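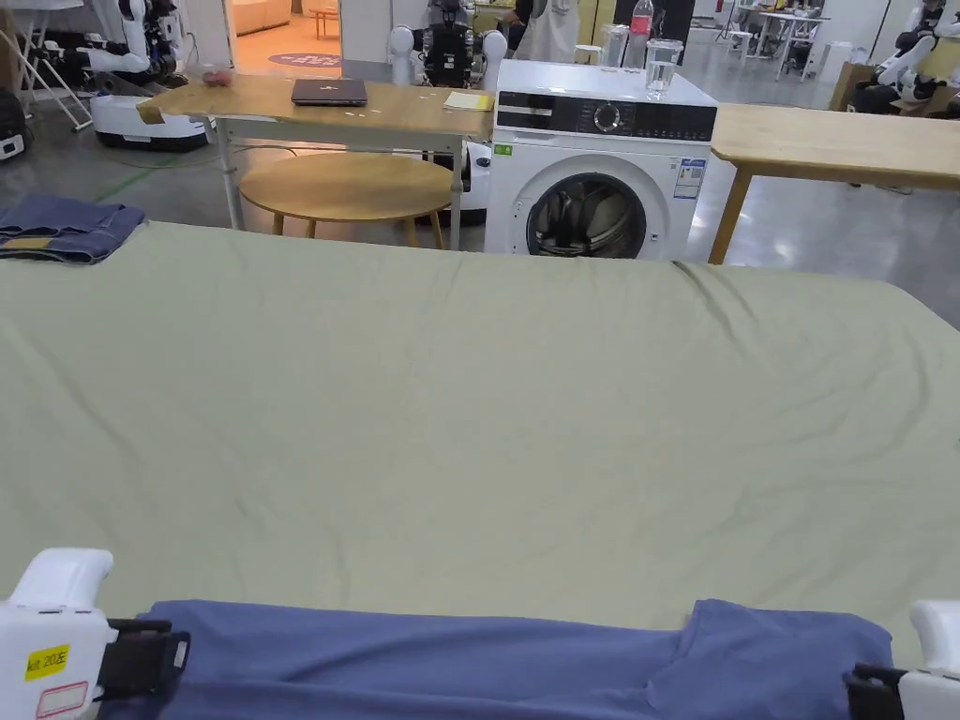
图:叠衣台,手持夹爪夹住蓝色衣物两端,左边是叠好的牛仔裤

Buvotmont 机器人社开放日,流水账

先说结论,值得去,但要早到。我晚了,下面写得乱,是在回程车上用手机敲的,回家只改了一遍。

地点在 Plurnamham,老校区后门进去左拐,路牌小得要命,我在楼下转了两圈才找到。门口登记,发一张贴纸一支笔,笔不出水。前一个参观团刚出来,一堆家长,走廊堵得水泄不通。我这一批19个人,大半是中学生,还有两位带队老师,剩下就是我这种闲人。

社团是学生自己办的,挂在 Buvotmont 工程系下面,指导老师那天不在,全程由社长 Kiều Lại 带。越南来的,大三,中文说得比我利索,语速飞快,记笔记根本跟不上,所以有些术语可能记错,懂的人请指正。

今年的学生项目叫 Prestow,题目一句话:叠衣服。听着简单。Kiều Lại 说招新的时候一半人听完题目就走了,觉得没意思,想做会跑会跳的。留下来的人第一个星期就发现,一件衣服扔在桌上每次形状都不一样,光是找到领子就够写一学期报告。

活动区在最里面,灰色水泥地,地磨得很亮。有洗衣机,有木桌,再往后停着几台白色为主的机器人,隔壁屋还有沙发和一块紫色圆地毯。中学生一进来全往机器人那边挤,被社长喊回来:先看台子!先看台子!

台子铺了灰绿色的布。问她为什么是这个颜色,答曰试过白的,白衬衫放上去算法就瞎了,黑的又吃掉深色裤子,这块是大家从布料店打折区翻出来的,正好。布边有褶也不熨,说家里的床单也不会有人专门熨平了给机器看。

重点是那对手持夹爪。白色外壳,黑色夹口,一手一个,人来叠,夹爪跟着人手走。思路是先让人把动作做一遍,存下来,再拿去教机器。社里管这个叫“喂饭”。每个社员每周要喂60遍,做不满的下周补,墙上有表,有人名字后面画了一排小乌龟。

规矩(抄自他们发的单子,有删减):
手指不准碰衣服,只能用夹口
夹住再提,提起来再走,不要拖
叠坏了不要重来,接着叠完,也算一遍
换人要报名字
喝水离开台子再喝

第四条她特别强调。上学期有人偷懒,替室友做了一下午,数据全记在一个人头上,后来训练出来的东西老往左偏,查了好久,才知道那位是左撇子。

动作的难点,听下来主要是袖子。裤子反而好办,两条腿一合,对折,再对折,完事。牛仔裤是新人第一课,布硬,不乱跑。上衣麻烦,夹住两端一拉,中间塌下去,领口那块又鼓起来,眼睛看着是平的,放下来就歪。T恤还行,衬衫最烦,扣子会卡。毛衣目前是禁区,谁也别提毛衣。

然后是上手环节,排队,每人叠一件。我抽到一件长袖。夹爪比想的沉,捏久了虎口酸。第一下夹空,第二下夹到两层,提起来发现袖子还搭在下面,一放整个翻过去了。后面小孩笑出声。最后叠出来一个梯形,社员很客气,说能用。前面一个初中女生三下就叠好了,边角对得整整齐齐,她妈在旁边说在家从来不叠的。

问答时间不长,捡几条记得住的:

有人问这东西什么时候能买回家。Kiều Lại 直接说买不到,学生项目,目标是参加 Koller 杯,十二月,两个人一组,现场给一筐没见过的衣服,限时。去年他们初赛就下来了,原因是筐里有条带松紧的裤子,谁都没练过。今年专门去收了旧的运动裤。

有人问要不要会编程才能入社。不用。现在最缺的是肯坐下来整理记录的人,写代码的反而多得打架。

带队老师问安全。答:机器人动的时候地上贴线以内不站人,开机要喊一声,社员都会背。另外线缆要顺好,被绊过的人负责讲给新人听。

我问了个蠢问题,说直接买个叠衣板不行吗。她说行啊,我宿舍就有一个。

之后有一小段讲他们怎么挑数据,PPT翻太快,只记得一句,太漂亮的叠法要少放,因为真正的衣服从洗衣机里掏出来没有那么听话。旁边有个男生补充说自己叠得最丑,所以贡献最大。社长没理他。

几点抱怨。讲解没有麦,站后排基本靠猜。上手环节就一个台子,排到我等了快半小时,后面的人估计没排上。厕所在另一栋楼。纪念品是一张印了 Prestow 标志的贴纸,跟门口登记发的那张一样,等于白排一次队。

给要去的人:带水,穿薄一点,里面闷。尽量赶第一批,人少可以多叠两件。想入社的直接在现场填表,不用投简历,填完会让你当场叠一条牛仔裤,不算考试,但是他们会在旁边看着。停车别想了,坐公交到后门那站,下来走五分钟。

贴纸我贴电脑上了。Koller 杯听说可以现场观赛,票的事 Kiều Lại 说去社团公告栏看,我去看了,还没贴出来,有消息在评论区补。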